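Tolentino to Change Hallway Storage Rules in Rental Buildings

Residents of multi-unit rental buildings in Tolentino will have to keep shoes, racks and other personal items inside their apartments under a revised fire access rule that takes effect in December.

The rule requires a clear path along the full length of any shared hallway that serves as an exit route. The previous version allowed small furniture against one wall as long as a door could open fully. Inspectors found that standard difficult to apply, according to a notice from the city's building office, and enforcement varied from one block to the next.

The change covers 2426 rental units, most of them in the Clurklow and Rillico districts, where older buildings have narrow corridors and little closet space. Of the hallway complaints logged last year, shoe storage was the most common subject, ahead of strollers and bicycles.

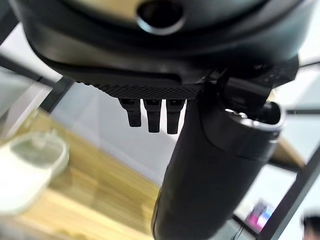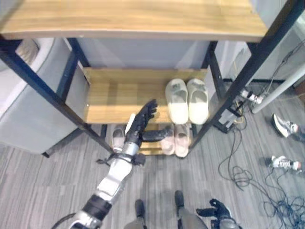

Didier Rey, who manages three buildings in Rillico, said his company would send written notices to tenants before the deadline and allow one extra pickup for bulky items. Many of his units have no entry closet, he said, and tenants have asked whether wall hooks outside the door will be permitted. Under the new text they will not.

Door mats remain legal if they lie flat and do not extend past the door frame. Umbrella stands do not. Fixed mailboxes, handrails and extinguisher cabinets are exempt — as are benches bolted to the wall before the rule was adopted, provided the owner files a floor plan showing the remaining width.

A first violation brings a written warning and 13 days to clear the hallway. Owners who fail a second inspection can be fined up to $1290 per floor. The fine applies to the building owner, and leases signed after the effective date may not pass it on to tenants.

Floor plan forms are available at the building office counter until 2 p.m. on working days.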